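About Gramotton

Gramotton prepares voter registration and polling place materials for county election offices. The company was set up by Lingyun Song and Weidong Jin, who had both worked on mail ballot layout. It now serves 50 offices, most of them in counties with fewer than three full-time election staff.

Work falls under two headings. Print covers registration forms, polling place signs and notices of precinct changes. Data covers address matching between the voter file and the precinct map. Each print item has a stock number, a revision letter and the state code section it was drafted under. The current catalog lists 767 items. 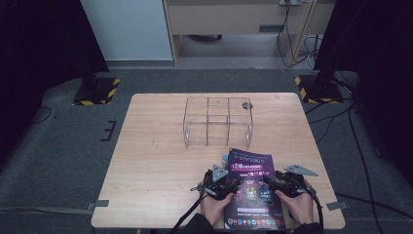 Registration drives use a smaller set of materials, issued as a table kit. The kit contains forms, a deadline card and a return envelope with prepaid postage. Handouts should be kept apart from blank forms, and a clear box with partitions, like the organizer on the table here, is suitable for this. Completed forms go in the envelope and are logged by batch number before they leave the site.

Drafts are checked by Yulan Shao for legal text and by Peiyu Kang for reading level. A change in state law opens a new revision, and the old one is withdrawn from the catalog on the same day.
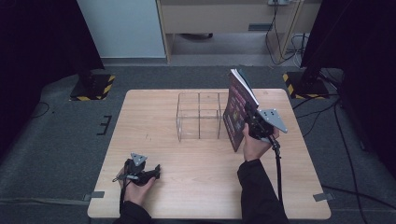

Iestyn Rowlands wrote to us that the precinct change notice had cut calls to his office, but that the map on the back was still too small for older voters. The map was enlarged in revision C.

Gramotton does not work for candidates, parties or ballot measure campaigns. Price lists are sent to election offices on request.

Page last revised August 13, 2021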